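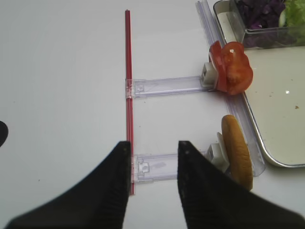
Saturday, lunch and the rest of it

22 May 2021

Up before the alarm. Gray out, then sunny by ten, then gray again for the rest of the day. I put the towels on the line anyway and brought them in still damp at four.

Spent the first hour on the shopping. Went to Nancombe early because the parking is impossible after nine. Bought the buns from the bakery counter there, two bags, and a head of purple cabbage that was bigger than I wanted, but they only had the big ones out. Lettuce was better than last week. The tomatoes were the ones on the vine and I paid too much for them. Kavetti mustard is back on the shelf, so I got a jar and then found I had one at home behind the rice. Forgot dish soap. I will have to go back on Monday, or use the bar.

On the way home I stopped at the hardware place on Otar Street for a washer for the bathroom faucet. They had the right size for 88 cents. The man ahead of me was returning a whole ceiling fan in pieces and it took a long time.

Lunch was burgers, and I set it all out on the white table. The table is the best place for this kind of thing. There is room to spread out, and it wipes clean. I cut the tomatoes before anything else, which I always regret, as they go all over the place if they sit. Next time cabbage first, then lettuce, tomatoes at the very end. I wrote the same thing down in October and did not follow it.

The big knife is dull again. It went through the cabbage all right but it crushed the first tomato, and I changed over to the small serrated one. The slices came out thicker than I like. Thick is fine for a burger, but then the top bun slides.

The buns needed toasting and did not get it. I thought about using the oven and decided it was too much heat for a few buns. They were soft enough. The bakery ones have a good crust on them and they do not fall apart when they get sauce on them, the way the packaged ones do. 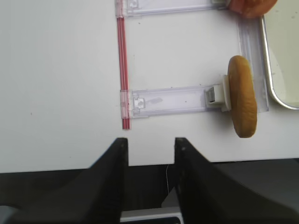
I have been trying to keep a better record of what we eat and what we throw out. This week was not bad. Half a cucumber went, and the end of a loaf that I had meant for breadcrumbs. The soup from Tuesday got finished. The yogurt is one day over and I will eat it tomorrow regardless. Last week I threw out a whole bag of spinach, still sealed, and was annoyed about it for two days.

The cabbage is the thing to deal with now. Even after lunch there is more than half of it in the crisper. Plan is to make a slaw on Sunday with the carrots and whatever is left of the mustard I already had open, and then braise the rest with an apple. I looked for the braising recipe in the blue folder and it was not there. It may be in the box in the hall closet with the manuals. If I can't find it I will just use vinegar, sugar, and a bit of butter, and keep the lid on.

I put the cabbage and the lettuce next to each other in the clear plastic container, cabbage on one side and lettuce on the other. I used to do separate bowls. One container takes up less of the tray and there is less to wash after. I cut the cabbage into strips, not very even, and left in some of the pale core, which I don't mind. I tore the lettuce at first and then went back and chopped it because the pieces were too big to stay put.

The long tray has turned out to be worth having. I bought it for seedlings and never used it for that. It takes the container and the buns with space left over, and the crumbs stay in it for the most part. It does not fit in the sink, though. I have to wash one end and then turn it around and wash the other, and water runs down my sleeve every time.

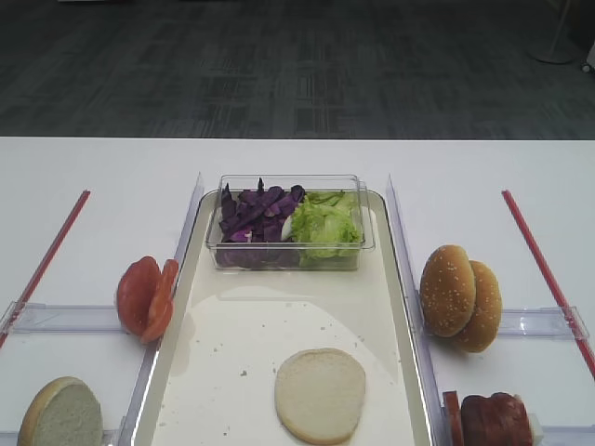

I made mine with a lot of cabbage and one slice of tomato. Good crunch. It wanted pickles, and I had none. Put pickles on the list with the dish soap. Also paper towels, foil, and the small batteries for the kitchen clock, which has been stopped at quarter past two since the beginning of the week. I keep looking up at it and believing it.

Cleaned up straight after, for once. The table took one wipe with the wet cloth and one with the dry. Swept under it too, then ran the vacuum over the gray carpet, which shows every crumb. The vacuum bag is close to full. There should be one more in the closet, and after that I need to order them, because Nancombe has stopped carrying that kind.

Leftovers are in the fridge: the lettuce on the second shelf, to be used first, tomatoes in a covered bowl, and the spare buns in the freezer with the date on the bag. I moved things around to make room in there and found peas, two bags open and one not. Put the open ones into one bag.

Did the faucet at five. Turned the water off, got the old washer out with the pliers, put the new one in. It took 15 minutes and it has not dripped since, but the old one also behaved for a day when I last tightened it, so I will wait before I throw out the packet. The handle is stiff now. Maybe it needs grease.

The Chaudhary catalog came in the mail, with shelving on the front. The narrow unit would fit beside the fridge if the width they give is right. I measured the gap and wrote it on the back cover. I want somewhere to stand the tray on its end, since at the moment it lives on top of the fridge and I need the step stool to get it down. The price was higher than last year. I'll leave it until after the car is inspected.

Supper was toast and the last of the cheese. Neither of us was hungry after the late lunch. Read 13 pages and gave up on it, went back to the other book.

Towels are over the chairs. Tomorrow: slaw, find recipe, yogurt, batteries if anything is open. Sharpen the knife.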